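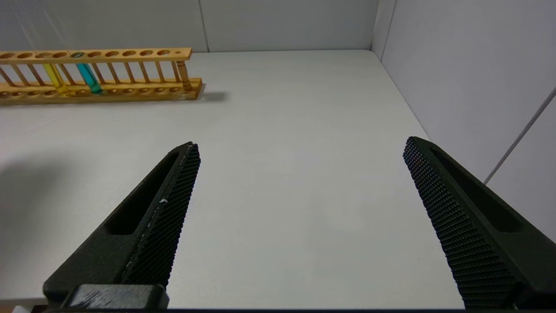
Product Review: Flatilell Puppy Nursing Kit
Prepared for partner shelters and foster homes, November 2018

The Clemport Animal Shelter accepts orphaned litters throughout the year, with the heaviest intake beginning in March. Foster homes have often asked which bottle-feeding kit the shelter recommends. The Flatilell kit was issued to our foster homes for one full season, and the findings are set out below.

The kit contains two bottles, six nipples in three sizes, a cleaning brush and a printed feeding chart. Each bottle holds 70 milliliters, which is enough for a single feeding of most small-breed puppies. The markings are molded into the plastic and remained readable after repeated washing.

The smallest nipple is the strongest feature of the kit. It is soft and narrow, and very young puppies accepted it more readily than the one supplied with the Skumwood set used in earlier years. The nipples are sold without holes and must be pierced before use. The instructions on this point are too brief, and several foster homes made the opening too large. Milk that flows too fast can enter the lungs, so new foster homes should ask shelter staff to prepare the first nipple. 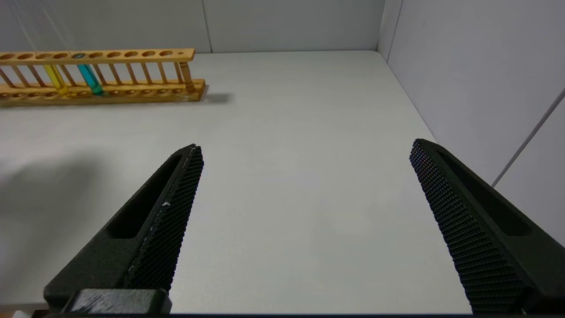
White tabletop with gray back and side walls

The bottles withstood 172 wash cycles without cracking. The brush did not last as well — its bristles flattened within weeks — and a replacement should be purchased at the outset. The feeding chart begins at 200 grams of body weight and ends at 1000 grams. Foster homes caring for smaller newborns will need a schedule from their veterinarian.

The Yoon kit, which was also considered, includes a better brush but only one bottle. For litters of three or more, the second Flatilell bottle saves considerable time during night feedings.

The Flatilell kit is approved for use in all Clemport foster homes. Replacement nipples may be requested at the front desk during regular intake hours.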